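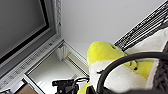 Course: Planning and Buying Equipment for Small Automation Projects
Handout 4: From wish list to purchase order

Before you read this handout, please have your cost sheet from Handout 3 ready. We will fill in the remaining columns together. Students who missed the last session can copy the empty sheet from the course folder, but they must do the first two columns alone.

4.1 What we are buying for

In this course we use one case through all sessions. The case is a work cell for picking up soft goods, mainly plush toys, and putting them into shipping boxes. The company in the case is Jernano, a small packing firm. It already has a building, a network and people who can do simple electrical work. It doesn't have a robot, and it has never bought one.

Soft goods are a good case for a budget course. A plush toy changes its shape when it is held, and a gripper that was chosen for hard plastic parts may not hold it well. The price of the arm is known on the first day. The price of the gripper, the fingers, the camera mount and the time for testing is known much later, and it is here that most student budgets go wrong.

4.2 The parts of the budget

Please use the same headings as everyone else, so that the sheets can be compared.

Arm and controller. Ask for one price with everything needed to move the arm: controller, teach pendant, connection cable, basic software. Some sellers list the cable separately.

Gripper and fingers. Plan for 2 sets of fingers at least. The first set is for learning what is wrong with it.

Wrist camera, mount and cable. The camera itself is usually not the expensive part. The cable must bend with the wrist many times each hour, so it should be a type made for moving use. Ask for the smallest bending radius and write it in the sheet. A cable that makes a wide loop near the gripper can come in front of the camera or touch the goods. Cable clips and sleeves are cheap, please put them in now.

Frame. In our case we use aluminum profile. It is easy to change afterward, and this is worth the higher price compared with welded steel. Count the profile in meters, and then count the brackets, screws and end caps on their own lines. In last year's sheets the brackets were missing in more than half.

Monitor. One large flat screen that the operator can read while standing. The monitor arm or wall holder is a separate line.

Test goods. This line is forgotten very often. You need the real goods, in several colors and fabrics, and you need to be allowed to damage them. White and bright yellow plush, for example, can give a camera different problems under the same lamp.

Labor. Hours for assembly, wiring, programming, testing and training. Write the hours even if your own people do the work and no invoice will come.

4.3 Worked numbers

The table in the old handout had an error in the second row, so please use these numbers. All prices are without tax.

Aluminum profile and brackets, offer from Erno: 511 dollars
Same list of parts, offer from Habte: 341 dollars
Delivery and cutting to length, Habte only: 300 dollars

The offer from Habte looks cheaper. But Erno includes cutting and delivery in the price, and Habte does not. With the extra line, the Habte offer becomes 641 dollars and Erno is cheaper by 130 dollars. In the exercise, many students stop at the first comparison. Always bring two offers to the same scope before you compare the totals.

There is one more point that the numbers don't show. Habte delivers in one week and Erno in four. If the frame is late, the arm stands in its box and the assembly hours move to another month. Decide if this matters for your plan, and write your decision in the remarks column. A plan without a remark will be returned.

4.4 Order of purchase

Do not order everything on the same day. I recommend the following order for the Jernano case.

First, test goods and one simple gripper. You can learn a lot on a table, by hand, without any arm.

Second, the arm. It normally has the longest delivery time, so ask the seller for the date in writing.

Third, the frame and the monitor, when the reach of the arm is confirmed. It is annoying to cut profile twice.

Last, the final fingers, cables and covers. Keep money for them. If the budget was used up before this step, the project will stop almost at the end, with all the expensive parts already paid.

4.5 Reserve

The reserve is not a place for things you forgot to ask about. It is for things that could not be known. In your sheet the reserve must be its own line with a short reason beside it. "Just in case" is not accepted as a reason. "Fingers may need a third version because of long-pile fabric" is accepted.

The reserve should not be hidden inside other lines either. If every line is made a little higher, the manager who reads the budget can't see where the risk is - and will probably cut all the lines by the same amount.

4.6 Running costs

For the first year, please include: spare fingers, one spare camera cable, cleaning material for the lens, the yearly software fee if there is one, and the service contract. The Bostton service offer in your course folder has two versions. The cheaper version doesn't include travel. Read page 3 of it before the next session, we will discuss what a visit costs when the technician must stay overnight.

Lint from plush goods collects on lenses and in the guides of the gripper. Put cleaning time in the labor line, in minutes per shift.

4.7 Homework

Complete the cost sheet for the Jernano cell, with all headings from 4.2 and a reserve line. Add a purchase calendar by month, starting in December. For the frame, choose Erno or Habte and write three or four sentences about the choice. Both can be correct.

Sheets are handed in as one file, with your group number in the file name. Next session: leasing, used equipment, and how to read a warranty.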